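Tusano pone a la venta su pinza de mano para enseñar a doblar la ropa

2023-08-21 — Redacción

La firma Tusano ha empezado a vender en España el Garnach, una pinza manual pensada para que una persona haga las tareas de casa mientras el aparato toma nota. La idea es que, con suficientes horas de jerséis, toallas y fundas de almohada, un brazo robótico aprenda a hacerlo solo. De momento, quien dobla la ropa sigue siendo el cliente, que además paga por ello.

El equipo se ofrece en dos modalidades. La primera es la compra del kit, con la pinza, el cable, un soporte de carga y dos juegos de dedos de recambio. La segunda, llamada Cidholm, es un servicio de suscripción en el que la empresa presta el material, recoge las grabaciones y devuelve los datos limpios y etiquetados. Los precios se dan previa consulta, fórmula que en este sector suele traducirse por «siéntese antes de abrir el correo».

El público al que se dirige son laboratorios universitarios y empresas pequeñas que quieren entrenar sus propios modelos sin montar una cocina de mentira en una nave. Tusano insiste mucho en las casas de verdad, con sus colchas de flores y sus cómodas llenas de frascos. Un robot que solo ha visto mesas blancas, sostiene la compañía, se queda pasmado ante el primer estampado.

Quyên Cao, responsable de producto, defendió el planteamiento durante la presentación. «Doblar una camiseta parece fácil hasta que hay que explicárselo a alguien que no tiene manos», dijo. Preguntada por cuántas camisetas hacen falta, respondió que depende de la camiseta.

Hemos podido probar el Garnach durante 3 jornadas, con una cesta de ropa limpia que llevaba tiempo esperando una excusa. El manejo se aprende pronto: se aprieta, los dedos se cierran, se suelta y se abren. El agarre sobre el punto fino es bueno, y con las toallas no hay queja. Los calcetines son otra historia, sobre todo si uno pretende emparejarlos con dignidad. La primera mañana completamos 16 prendas, una cifra que cualquier abuela despacha antes de que hierva el café.

El cable es lo que menos nos ha gustado. Hay que acordarse de él en cada giro alrededor del colchón, y en un par de ocasiones acabó doblado dentro de una camisa. La empresa dice que trabaja en una versión inalámbrica y que espera enseñarla en diciembre. No ha querido precisar de qué año, aunque se sobreentiende.

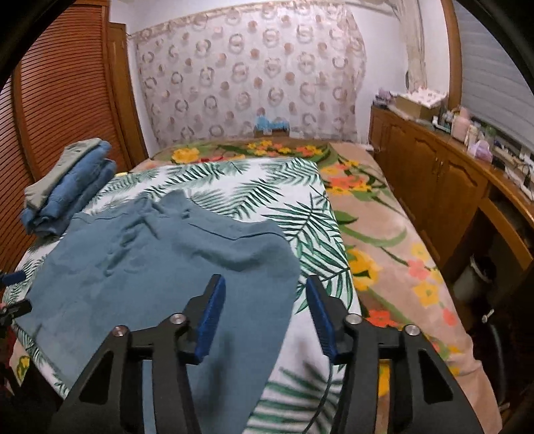
También cansa la muñeca. Al cabo de unos 32 minutos seguidos apetece dejar la pinza y terminar el montón a mano, tentación que el manual desaconseja con un tono algo dolido. Las sesiones se pueden pausar y retomar, y el programa que las acompaña, Khổng, permite descartar los intentos fallidos antes de enviarlos. Nosotros descartamos unos cuantos. El programa pide confirmación cada vez, por si uno se hubiera encariñado con ellos.

Khổng está por ahora en inglés y la traducción al castellano llegará con la próxima actualización. La interfaz es sobria y se entiende, salvo el apartado de calibración, que da por hecho que el usuario ha leído el anexo.

En cuanto a la privacidad, el contrato obliga a quien graba a retirar de la habitación documentos y fotografías personales. Del estado de los armarios no dice nada.

Los pedidos del kit se atienden ya por correo electrónico. Para la suscripción Cidholm hay lista de espera, y Tusano da prioridad a los grupos que puedan aportar más de una vivienda.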